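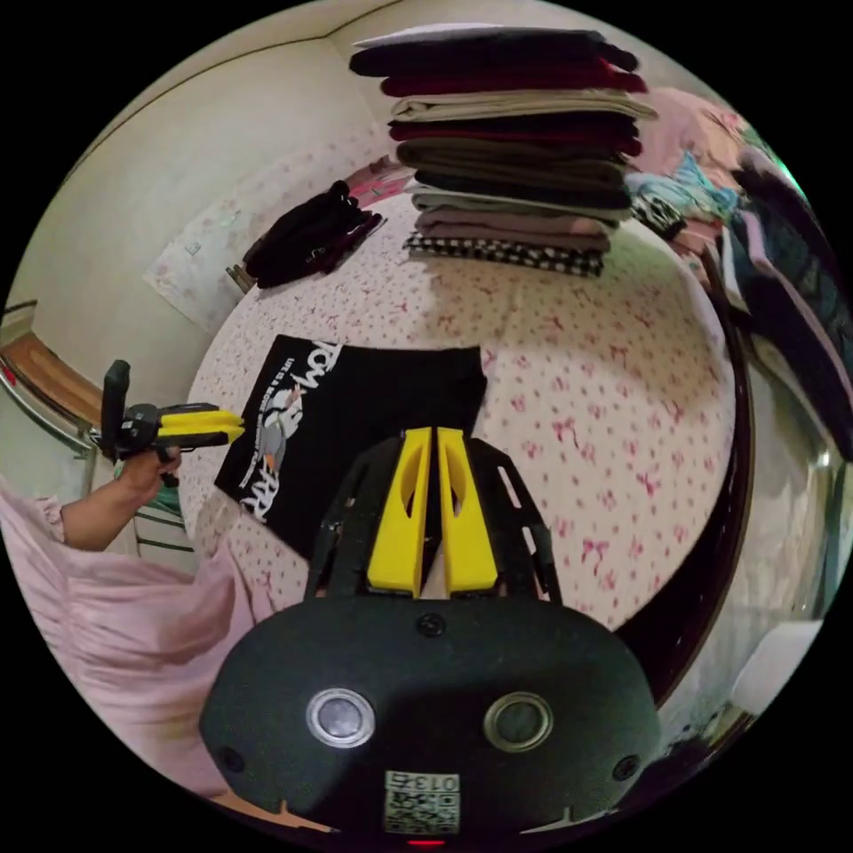
Oksana had built the grippers at the shared workshop in Raritz, but she wanted to fold at home. The fingers were her third pair, yellow, printed in four hours.

"Slowly," said Larysa from the door. "You pull the sleeve like a fish."

"It is the left one. The screw is not tight."

"Then tighten the screw."

She did it, and tried again with the black shirt – first the shoulder, then the hem. Larysa watched, and for once she gave no advice. 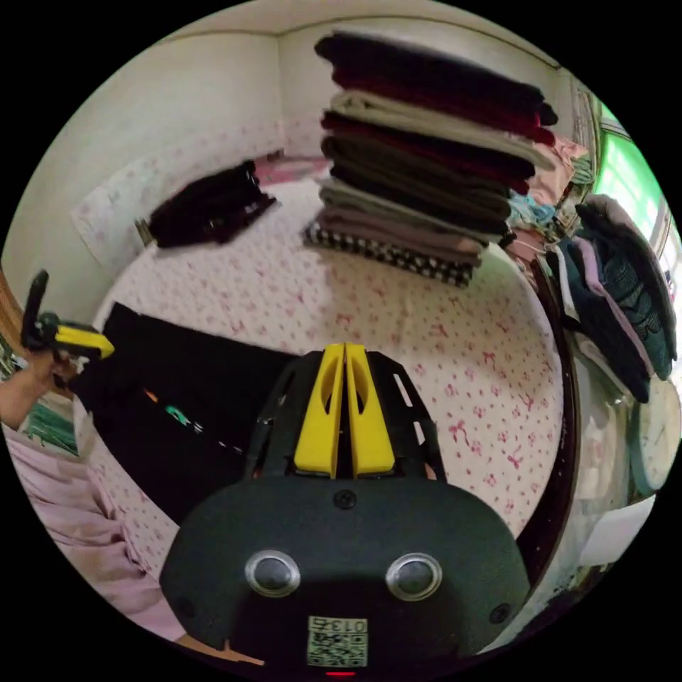

October, at home

Lợi Khúc turned the left gripper over and asked who had tightened it so hard.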